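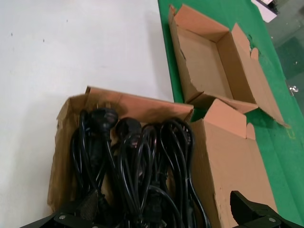 Sostden builds and looks after small robot cells for packing and kitting benches. Most of our customers ship spare parts, and a lot of what they ship is awkward to hold. Power cords are a good example. A box of black cords, coiled in loose loops with the plugs lying on top of the pile, gives a gripper very little to aim at, and an empty box beside it still has torn edges and flaps that stick out into the path of the arm. We have spent more hours on that job than on any other, and it is also the job that changed how we work.

Menu Home About us Service Safety notices Contact

3 min read

What went wrong at Drondach

In October of our second year we had a cell running at the Drondach warehouse. The gripper closed on a plug head and lifted. The cord under it was looped through the flap of the carton, and the whole carton came up with it. The arm should have stopped on the extra load. It didn't, as our limit had been set for a heavier product and never changed back. The carton swung over the bench and knocked the guard panel out of its clips, and the arm kept going for 3 seconds until the operator hit the stop.

The operator was standing clear and was not hurt. We shut the cell down that afternoon and it stayed off for 14 days.

The fault was ours. The load limit was kept in a file that any of our technicians could edit, and there was no record of who had edited it or when. The guard clips were also too light for the job. We had noted that at installation and left it for the next visit.

What we changed

Load limits are now stored with the product settings, so changing the product changes the limit. Two people sign off every change. Guard panels are bolted. Before a cell goes back into service we run 30 lifts with a snagged cord, on purpose, and the arm has to stop on every one of them. If it misses one we start again.

We also asked Głowacki, an outside safety firm, to go through our other sites. They found the same file problem at one more cell, at Wenura, and we fixed it before it caused any trouble. Their report is on the safety notices page, including the parts we didn't enjoy reading.

Working with us

Our workshop and office are in the same building and customers are welcome to come and see their cell on the bench before delivery. If you already have one of our cells and it does something odd - even once, even if it clears itself - please stop it and ring the service line.

We use cookies to remember your preferences and see which pages are visited. Accept Manage settings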